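2020-12-01

The little table with the lattice top

I have a thing for workshop buildings, so when I got to spend a day in one over in Clornstead I was mostly looking up. White corrugated ceiling, white beams, long fluorescent tubes, and a red brick wall running down one side. I would move in tomorrow! (My heating bill at home in Piltthorpe was already 598 dollars last winter, so maybe not tomorrow.) 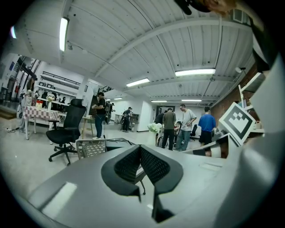 Brick on the right, ribbed ceiling, plenty of company.

Anyway, furniture. You know me. Everybody else was busy and I was going around looking at table legs. My favorite was a low square one with a dark metal top in a lattice pattern and skinny dark legs, and I have wanted one like it since June, when I let one go at the Stollov flea market over 5 dollars. Five! I still think about it in the shower.

They had a dark green box with a lid sitting on top and a white bottle of fake white flowers near the corner, and I'm sorry, but I loved it. I used to be a snob about artificial flowers. Then I killed 3 orchids in a row and got over myself.
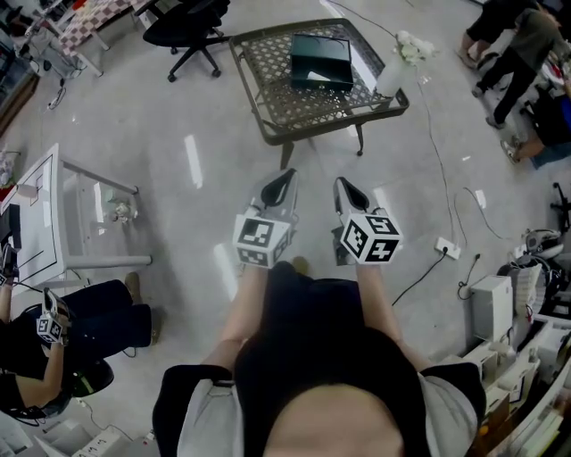
The pink and white checkered table is the other one I keep going back to. White metal legs, very picnic, very much a thing my grandmother would have rolled pie crust on. I'm less sure about glass tops, even with those chunky white round legs, mostly because I know what my own glass table looks like by lunchtime (fingerprints, crumbs, a ring from my mug).

So now I'm hunting again. The closest thing I've found online is the Pillai side table, which is 628 dollars with shipping and no, absolutely not. If you spot a lattice top in a thrift store, please leave me a comment. Scratches are fine, I have paint.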